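The Kettle Shift

By the time I find the right door at Grisix, Araceli Quintana has been under a table for twenty minutes with a roll of black tape around her wrist like a bracelet. "Don't lean on anything!" she calls out, which is how I learn that the thing I was about to lean on has been squared up to within a hair of where it stood last night, and that a magazine writer's hip would undo her morning.

I'd come to see a humanoid robot. What I mostly saw, over two days in October, was a woman looking after a table, and I've come around to thinking that was the better story.

The robot goes by Brerkarov (it came from a joke about a chess player that I had explained to me twice and still couldn't repeat). It has two arms, two legs, two five-fingered hands and a running log of 2,707 attempts at handling things you'd find in a kitchen. Quintana is the technician who keeps the cell going. She used to fix elevators, and she still talks like somebody who fixes elevators: low voice, short sentences, a deep suspicion of anything that worked the first time.

Her day starts at seven with the floor. The robot's standing spot is marked out with tape, and so are the table legs, and she checks each mark with a flashlight held almost flat to the concrete so that a lifted corner throws a shadow. Tape creeps, she tells me. You roll a cart over it, somebody drags a chair, and a week later the table is a finger's width from where the software thinks it is and the hand is reaching politely for thin air. She peels up the bad piece, wipes the floor with alcohol, waits, and puts down a new one. She does not rush the waiting. I tried to chat through it and got a look.

Then the joints. She brings the robot up with the arms hanging and moves each one by hand, listening. I asked what for. "Gravel," she said. The wrist on the right side had been making a noise she didn't care for, and after the third pass she shut everything down, took off a cover and found a screw that had backed out a quarter turn. Out came a tiny bottle of threadlocker and a driver about as long as my thumb. The whole repair took maybe five minutes, and the paperwork took fifteen, because every screw she touches goes in the book with the torque and the joint number, and after any screw at all the arm has to be calibrated again.

Calibration is the slow part, and I'm sorry to report that it's gorgeous. The arm goes to a pose and stops. Quintana reads a number off her screen and says it out loud. The arm goes to another pose. There are 30 of them, and by the tenth I'd stopped taking notes and was just watching the fingers open and close, open and close, like somebody waking up with a stiff hand. If two poses come back wrong she starts over. Two came back wrong. She started over.

Estíbaliz Villalobos, who runs the program and drifts in with coffee at ten or so, told me they lost most of last spring to thinking they had a software problem. The robot kept missing cup handles, always on the same side, and three very smart people rewrote a great deal of code. Then Quintana came on board, put a level on the tabletop, and shimmed one leg with a folded piece of card. (The card has since been replaced with a proper shim. She kept the card. It's in her toolbox and she'll show it to you if you ask, and also if you don't.)

After lunch we got to the kettle, and I hadn't understood until then how much trouble a kettle is! It has a base that likes to slide, a handle that sits out to one side, a lid, a surface so shiny that light bounces off it, and a cord with opinions of its own. Quintana hates the cord most. A cord never lies the same way twice, and the robot has to cope with that, so she doesn't tidy it too much, but she'll move a loop if it's heading somewhere it could snag a finger. The kettle stays unplugged during setup, always, and it stays empty. Those are her rules, and Villalobos has them too, in larger type, on the door.

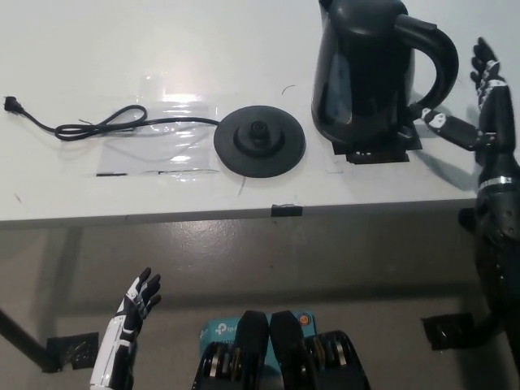

The kettle and its base at the Grisix cell, with Brerkarov's right arm reaching toward the handle.

I watched her go around the table one last time before a run. She pressed down the clear film with the side of her fist, working out from the middle the way my mother used to put contact paper on shelves. She crouched until her eyes were level with the top. She nudged the kettle, thought about it, and nudged it back.

"You could leave it wherever," I said. "Isn't it supposed to find it?"

It's supposed to find it, she agreed. But on the first run after a repair she wants it where she knows it is, so that if the hand goes wrong she knows it's the hand. Once the wrist has proved itself she'll move things around all afternoon, and she's pretty mean about it, from what Villalobos says.

So we stood back behind the line, and she put her thumb on the stop button, where it stays for as long as the arms are live. I noticed I was holding my breath. She was listening, head tipped toward the right wrist, for gravel.

There wasn't any. She wrote that down too, with the time, and went to see about a cover on the left knee that she'd been meaning to get to since breakfast.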